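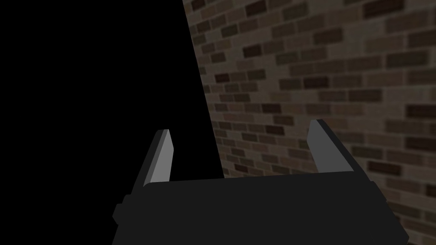

Felik trains its packing robots in simulation first

Packers at the Felik warehouse in Wullcombe now spend two mornings a week at a screen, checking how a simulated gripper moves before the real arms on the line get the same program. The software comes from Jiteo and went into use in February.

The company says 426 packing routines have been tried this way so far. Staff used to test changes on the line itself, often during night shifts – work that paid extra. That bonus has gone, and hourly pay for trained checkers has gone up instead.

No jobs have been cut, according to Felik, which employs over 557 people. A second site, at Troncoso, will switch to the same system in the fall.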